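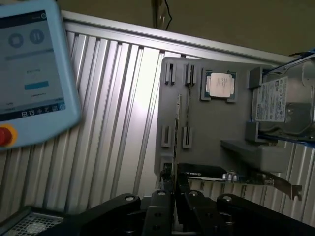 Touchscreen pendant with stop and pause controls and a red emergency stop button.

Bomville Repair Counter: Frequently Asked Questions

What do you accept for repair?
Desktop computers, monitors, laptops, bench power supplies and small networked devices. We do not accept printers, microwave ovens or anything with a swollen battery. Items over 30 pounds must be booked in advance so that a cart is available.

Do I need an appointment?
No, except for heavy items. Drop-off closes at 4:30 p.m. Equipment left outside the door after that time is not logged and is not covered by the loss policy.

How do I get a ticket number?
The counter prints one at drop-off. Numbers are issued by the Sterumum system and do not restart each year. If your label reads 1082 or lower, it came from the old paper ledger; email Genivaldo Fontes with the number and your last name and he will look it up by hand.

What does the diagnostic fee cover?
The fee is $20 per item. It pays for a power test, a visual inspection and a written estimate. It is deducted from the bill if you approve the repair. It is not refunded if you decline.

My desktop does not power on. Should I remove any parts first?
Remove discs, memory cards and USB devices. Leave everything else installed, including the processor and its cooler.

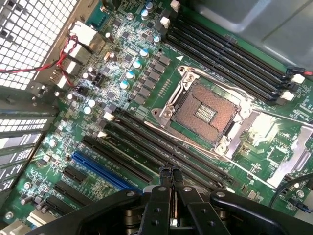

If the processor is already out, bring it in a closed plastic tray and keep the socket covered. Do not put tape on the contacts. Bent pins found at intake are noted on the ticket and quoted separately. Memory modules can be handed over in an antistatic bag with the ticket number written on it.

Will my data be kept?
We do not erase drives without a signed form. We also do not make backups unless the estimate lists one. The Dinix backup option copies user folders only; installed programs are not included.

Who supplies replacement parts?
Most parts are ordered through Hrytsenko. Customer-supplied parts are accepted if sealed, but the labor warranty is then limited to 2 weeks.

How long is finished equipment held?
30 days from the pickup notice. Storage can be extended once, by email, before the period ends.

An estimate looks wrong. Who reviews it?
Send the ticket number and the disputed line to Uliana Demchenko. Work on the item is paused until she replies. Estimates issued before April use the previous labor rate and are honored as written.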